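Automation and Everyday Work
Week 4 handout: Can machines do chores yet?

Reading for this week: the Irthorpe kitchen report, sections 1 and 2. Skip the appendix unless you plan to write your paper on it.

1. What counts as doing a chore

A dishwasher washes dishes. It does not clear the table, scrape the plates, or notice that the cast iron pan should stay out. When people ask whether a machine can do the dishes, they usually mean the whole job, from the dirty table to the closed cupboard. Most claims you will read are about one step of that job.

For this course we use three terms.

Step: one action with a clear end, such as closing a drawer.
Task: several steps in an order that matters, such as wiping a counter that has things on it.
Chore: a task done in a real home or shop, on an ordinary day, with no one standing by to reset it.

Write down which of the three a source is talking about before you write down its numbers.

2. Where things stand

Steps are in fair shape. Picking up a rigid object of known size from a flat surface is routine in many labs. Pushing a door or a panel is harder, as the arm has to follow the path the hinge or track allows. Soft things such as cloths and sponges are harder again. They change shape when gripped, and a model trained on boxes and cans learns little about them.

Tasks are uneven. The trouble is mostly arithmetic. Suppose each step works 90 percent of the time and a task has 4 steps. If the failures are independent, the whole task works almost two times in three. With 12 steps it works a little more than one time in four. A person makes small mistakes at the same rate or worse but notices and fixes them. Recovery is where a lot of current work is going.

Chores are mostly not there. Shop floors do better than homes, since the shop can be changed to suit the machine. The Torkholm packing line from week 2 works well, and its bins were moved, its lighting was fixed, and its cartons were cut to one size before the arm was turned on.

3. Practice in simulation

Real trials are slow. Someone has to put the cup back. In a simulated kitchen the reset is instant and a dropped bottle costs nothing. The Irthorpe group ran 3,394 simulated trials before using a real counter.

What carries over: rough reaching paths, where to stand, how to keep two arms out of each other's way.

What carries over poorly: friction, the feel of contact, the way cloth folds, glare on metal.

A head camera adds its own problem. When the robot leans, the counter tilts in its view and its own arms block part of the work. The software has to know how the head is turned before it can say where a thing is.

4. For discussion

Compare Prerex and Pathirana, the two home systems in the reading. Prerex reports success by step and Pathirana by finished task. Which would you rather see before buying one? Could you work out one figure from the other?

Bring one chore from your own week, broken into steps. Mark the step where you think a machine would get stuck. Half a page is plenty.
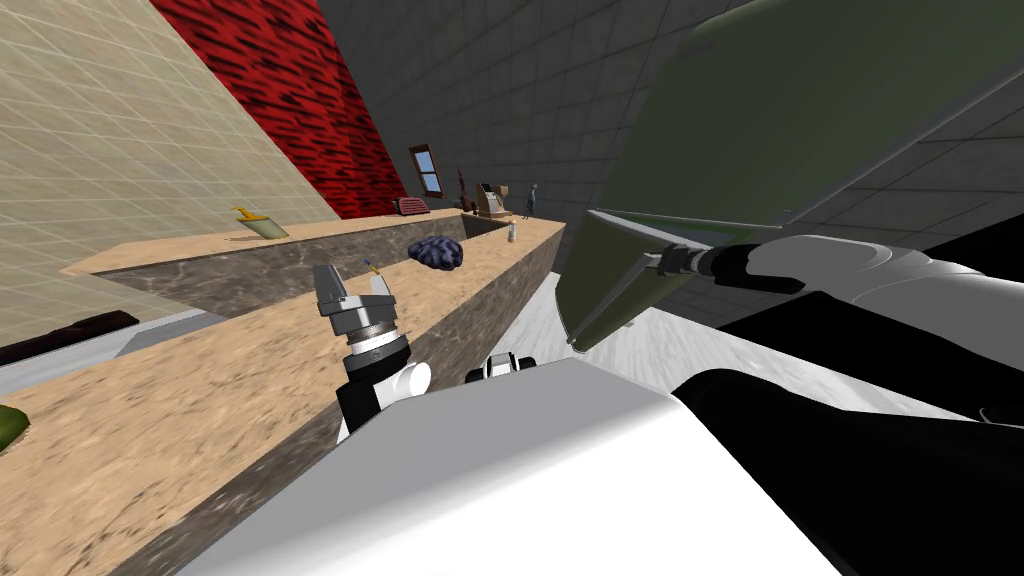

Why is a high success rate in simulation not enough to say a robot can do a chore at home?

A simulator leaves out or simplifies much of what makes real work fail, such as friction and soft materials, and a trial there is usually one task with a clean start. The robot still has to be tested in real rooms, over whole chores, with no one resetting things between tries.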